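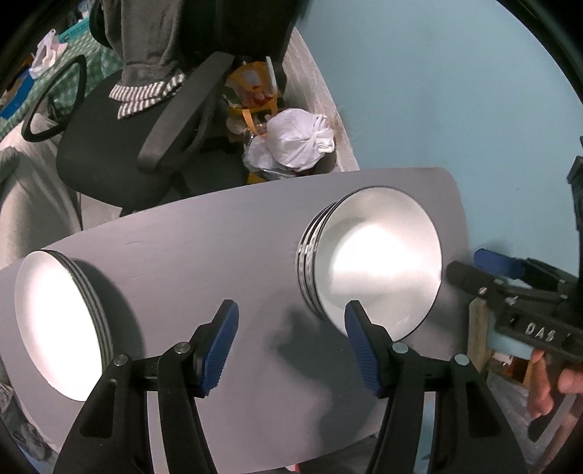
Hallo zusammen, ich arbeite seit vielen Jahren in der Spülküche einer Betriebskantine, und seit März gibt es bei uns ein Projekt, das unsere Arbeit ziemlich durcheinanderbringt. Die Firma Perkmont soll einen Roboterarm liefern, der das saubere Geschirr sortiert und stapelt, und damit er lernt, wie man das macht, üben wir jetzt reihum mit Handgreifern, also den schwarzen Dingern mit den blauen gerippten Backen. Man hält in jeder Hand einen und soll damit weiße Schalen mit dunklem Rand vom einen Stapel auf den anderen setzen, immer wieder, am grauen Tisch, jeder 2 Stunden pro Schicht. Ich mache das gar nicht ungern, es hat fast etwas Meditatives, wenn es läuft! Aber die Schalen sitzen so eng ineinander, dass ich mit den Backen oft zwei auf einmal erwische, und die glänzende Innenseite blendet mich je nach Licht auch noch. Außerdem frage ich mich natürlich, was aus uns wird. Wir spülen an vollen Tagen 2000 Teile, und von der Leitung heißt es nur, es werde »niemand ersetzt, nur entlastet«. Hat jemand von euch so etwas schon hinter sich? Und hat jemand einen Trick für die Stapel?
Liebe Grüße, Spülfee70
23. Juni 2025

Zuzanna Górecki
Liebe Spülfee, ich kann dich ein bisschen beruhigen, aber nur ein bisschen. Bei uns im Haus Walen (Seniorenheim, 70 Plätze) steht so ein Arm seit letztem Jahr an der Ausgabe. Entlassen wurde keiner, allerdings ist eine Stelle nach der Rente nicht mehr nachbesetzt worden, und das sollte man beim Namen nennen. Das Heben und Bücken ist deutlich weniger geworden, meine Schultern danken es mir jeden Abend. Dafür stehe ich jetzt öfter neben der Maschine und räume auf, wenn sie hängen bleibt, und das ist eine ganz andere Art von müde, man muss immer mit einem Ohr dabei sein.
Zu den Stapeln: nicht von oben zugreifen, lieber mit einer Backe innen und einer außen am Rand ansetzen und die Schale erst ein kleines Stück kippen, dann löst sie sich von der nächsten. Mit dem zweiten Greifer hältst du den Stapel unten ruhig. Und dreh den Tisch einmal anders zum Fenster oder zur Lampe, das mit dem Blenden hatten wir auch.
Ach ja, und fragt unbedingt, ob die Übungsstunden als normale Arbeitszeit zählen und wer die Aufnahmen zu sehen bekommt! Wir haben uns das schriftlich geben lassen, 3 Seiten, gut lesbar, seitdem ist die Stimmung viel besser.

Kellerkind
Bei uns lief das über Radance, nach einem halben Jahr war wieder Schluss. Abwarten und Tee trinken.

Sadowski
Habt ihr einen Betriebsrat? Falls ja, gleich morgen hingehen und nach einer Betriebsvereinbarung fragen. Bei technischen Einrichtungen, mit denen man Leistung oder Verhalten überwachen kann, hat er mitzureden, und gefilmte Handgriffe würde ich dort auf jeden Fall ansprechen. Den Satz mit dem Entlasten würde ich mir auch erklären lassen, am besten mit Stundenplan daneben. Und macht ruhig den Mund auf, wenn euch beim Üben etwas auffällt. Ihr wisst schließlich, wie man einen Stapel anfasst, und das darf sich gern auch in der Lohngruppe zeigen. Viel Glück euch, und schreib doch mal, wie es weitergegangen ist!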